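Wunia

Wunia is a kitchen-task kit for two-armed humanoid robots, developed by the workshop firm Lukeck and first shipped in May. It combines control software with a library of household routines, the best known of which cover loading and unloading a dishwasher. The kit is named after a cartoon otter from lead designer Remedios Garrido's childhood.

Contents

The standard package includes the planning software, a calibration mat, a wrist camera mount and 46 ready-made routines. A larger edition, Wunia Paracha, raises the total to 214 and adds an excellent routine editor, easily the most enjoyable part of the product. Both editions run on the same controller.

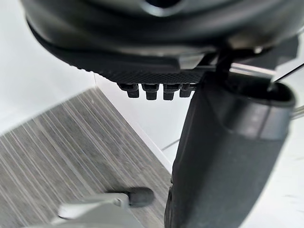 Close-range sensing is where Wunia really shines. The wrist view takes over from the head view during the last stretch of a reach, and it picks up remarkably fine detail: a crosshatched grip panel, the narrow gaps in a row of four small black teeth, the glint along a chrome rod. Garrido's team tuned the software on parts like these before moving on to cups and plates.

Dishwasher routines

Drawer dishwashers were added in version 3, written mostly by Nghĩa Hà. The rack is treated as a map of slots, and each item is given a place according to its shape. 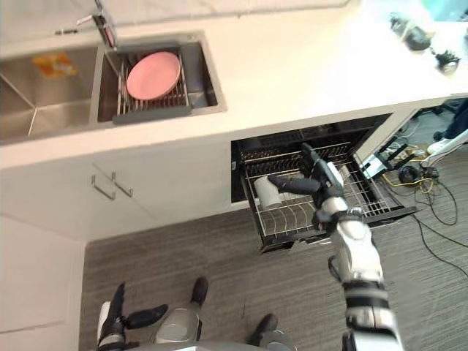

Hà also wrote the recovery steps, which let the robot back away, look again and try a new angle without starting the whole job over. Owners can set the number of attempts and the speed of each arm.

Reception

Reviewer Declan Moriarty ran 685 trials for the newsletter Sunorano and called the recovery steps "a joy to watch." He was less taken with the setup guide, which he found too short on cable routing.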